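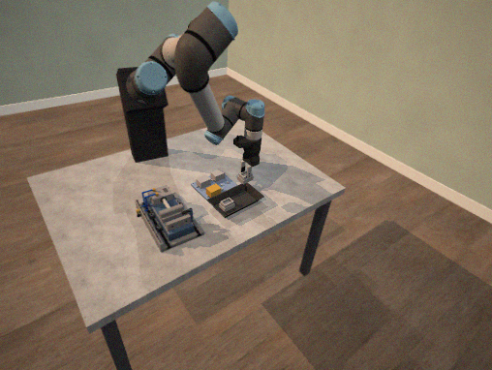 Pisirley Reopens Its Lunch Counter, With Chairs This Time

PRESS RELEASES | Food & Drink
Tuesday, October 6, 2020 - by Zama Press Desk

Pisirley will reopen its Belel counter this week after 2,028 customer comments, 2,000 of them on the subject of sitting down.

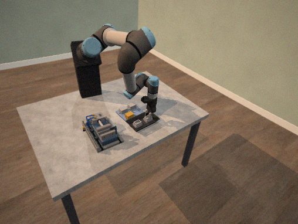
What's on the Menu

Three soups, four sandwiches and the Sqalli pickle plate - back by popular demand, or at least by loud demand. Prices are unchanged. So is the pickle.

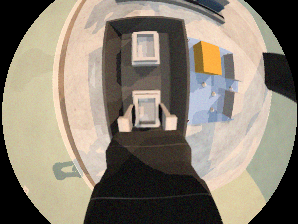
Tabletop and open bin.

3 shares | 4 comments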